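Home Stories Archive Submit Contact

The Winley Allocation

The Equipment Panel of the Dalside Residential Trust met in April to consider the purchase of kitchen units for its three houses. The paper before it ran to 249 pages. Members were advised that the Mernar arm could be leased for six years or bought outright, and that servicing at the Salem house would be charged separately on account of the ferry.

The Chair asked what the unit did. The Secretary referred members to Appendix 2.
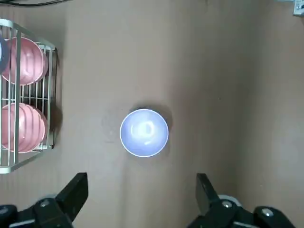
Appendix 2. Bowls, one blue and two pink, with drying rack.

The Panel studied the appendix for longer than the agenda allowed. One member, who had washed up at Winley as a girl, enquired whether provision had been made for a tea towel. It was recorded that no such line existed. She moved that one be created, under Consumables, and the motion was carried.

The lease was then approved for Winley only, pending a review of the power supply. The Secretary entered the amount in the ledger, ruled a line beneath it, and went down to the kitchen, where the cups from morning tea were still in the sink.

Comments (3)

I have sat on this panel. Different name, same ferry.

Did Salem ever get theirs?

Lovely. I'd have liked more of the Secretary.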